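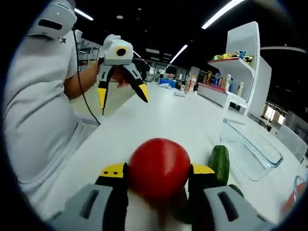

Kitchen and Produce Assistants, Jultovel Cookery School

Location: Tremblay building, ground floor, Gukstead
Hours: part time, mornings or afternoons
Positions open: 2
Start: February
Reports to: Farah Sinaga, kitchen lead

Jultovel is a small cookery school for people who are starting from scratch. Our students are mostly adults who never learned to cook at home, plus a good number of older folks who are suddenly cooking for one and want to eat something better than toast. We teach salads, soups, oven dishes, simple breads, and how to shop for a week without throwing half of it away. It's a cheerful place, often a loud one, and we're growing! Last year we welcomed 800 students through our beginner classes, up from 700 the year before, and we need two more people to keep the kitchen side running well.

The job is all about ingredients and the table they land on. Before each class you'll bring out the vegetables, sort them, wash them, and set up the work tables so that students can walk in, tie on an apron and start. After class you'll put the room back together for the next group. In between you'll be in the room with us, refilling bowls, finding the other peeler, and answering the question we get more than any other (is this one ripe?).

What a shift looks like

A morning shift begins at 7:30. Produce comes in from Tutside, our grower just outside town, and the first hour is spent going through the crates. Tomatoes get sorted by ripeness: firm ones for slicing, soft ones for sauce, split ones straight into the stock pot. Cucumbers, peppers, onions and greens get checked, washed and dried. We're picky about drying, and Farah will show you how she likes it done.

Then come the tables. Every class has a setup sheet taped inside the pantry door that tells you which bowls, boards and baking dishes go out and how much of each vegetable. For the oven classes we use clear glass dishes so students can see the layers and watch the bottom brown. They're heavy, they need two hands, and they go out first. Produce goes out last.

Class starts at 9:30 and runs two and a half hours. You'll stay on the floor for most of it. The instructor teaches, and you keep things moving: clearing peelings, wiping down, swapping a dull knife for a sharp one. If you enjoy talking to people while your hands are busy, this is a lovely part of the day.

Cleanup takes us to 1:00, and lunch is whatever the class cooked. Some days that's excellent. Some days it's a very brave lasagna. The afternoon shift runs from 1:30 to 7:00 and follows the same pattern, with more time for pantry work: labeling, rotating stock, restocking the snack shelf, and writing up what we're short on for the next order.

What you'll be doing

Sorting, washing and storing fresh vegetables and fruit
Setting tables from the setup sheet and checking them before class
Weighing and portioning ingredients for up to 54 servings on a busy day
Handling glass dishes and bowls carefully, and pulling anything chipped
Helping students find what they need during class
Washing up, wiping down, sweeping, and taking out the compost
Keeping the pantry and refrigerators tidy and labeled
Telling Farah early when something is running low

What we're looking for

You don't need restaurant experience. Several of our best assistants came from grocery stores, school cafeterias and day cares, and one came straight from a bookstore. We care much more that you like food, notice when a table is missing something, and can be kind to a nervous beginner who has just dropped an egg.

You will need to be comfortable on your feet for a full shift, able to lift a 30-pound crate (there's a cart for longer trips), and able to follow a written sheet in English. A food handler card is required, but if you don't have one we'll pay for the course and you can take it during your first two weeks. You must be at least 18.

It would be great, though it isn't required, if you speak a second language. Our evening groups are wonderfully mixed, and an extra hello goes a long way.

Pay and the practical stuff

We pay by the hour, the same rate for both shifts, and the rate will be given to you in our first phone call so you can decide whether it's worth your time to come in. Training hours are paid. The trial shift is paid too. You'll get between three and five shifts a week, and we post the schedule a month ahead. Swaps are fine as long as both people tell Farah.

Other things you may like to know: lunch or supper is included on every shift. You can take any one of our classes free each season. Aprons are provided and laundered here. Closed-toe shoes with a decent grip are on you. There's a bike rack behind the Tremblay building and street parking out front, which fills up by mid-morning. The kitchen is all on one level, with a step-free entrance on the side.

We handle nuts, sesame, dairy, eggs, wheat and shellfish in the same room. Please think about this if you have a serious allergy, and talk to us, as we can sometimes plan around it and sometimes can't.

How to apply

Send a short note to Areti Fragkou, who handles hiring, through the contact form on our website. Choose "Work with us" from the menu. A resume is welcome but a few paragraphs will do. Tell us which shifts you could work, when you could start, and a dish you make often. It can be a very plain one. Areti's is rice with a fried egg.

We read applications as they come in and will keep the posting up until both places are filled. If we think it could be a match, Areti will call you for a quick chat and then invite you to a trial shift with Farah, usually a salad class. Everyone who applies gets a reply, even when the answer is no.

Questions before applying? Use the same form and put "kitchen question" in the subject line, or stop by between 1:00 and 1:30, when we're changing over and someone can show you the room.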